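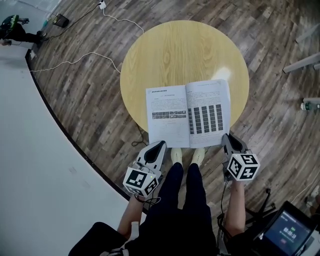 ## Looking after books that get used

My aunt kept her books behind glass and we were only allowed to look at them. Mine live on the kitchen table, the arm of the sofa and (I admit it) the edge of the bath, so I've had plenty of practice at putting them right again!

**Opening a new one.** Stand a stiff new hardback on its spine, let the two covers fall open, then press down a few pages at a time, first from the front and then from the back, until you meet in the middle. It takes 2 minutes and it saves that horrible crack you get when you force it flat on page one.

**Pages that won't stay down.** A bag of dried beans is lovely for this. I sewed mine from an old pillowcase, long and thin like a draught excluder, and it lies across the top of both pages without hiding much. Chaimae El Fassi, who taught me bookbinding at the Omthorpe evening class, uses a strip of leather with coins stitched into the ends, and it's far smarter than my beans.

**Greasy fingerprints.** Lay a sheet of kitchen paper on either side of the page, sprinkle a little cornflour on the mark itself and leave it under something heavy overnight. Brush it off with a soft paintbrush in the morning. Old butter stains may only fade a bit, I'm afraid, but fresh ones often go.

**A musty smell.** Stand the book upright and fanned open in a lidded box, with a saucer of bicarbonate of soda beside it, and then forget about it for 10 days. Don't let the powder touch the paper. I had a fat old gardening book of 979 pages that needed three goes, changing the soda each time, and I was very glad I stuck with it.

**Shelves.** Leave a finger's width behind the books so the air can move, and don't pack them so tightly that you have to tug at the top of the spine. Push the neighbours back on either side and take hold of the middle.

Next month I'll get on to torn dust jackets, and which glues to keep well away from them.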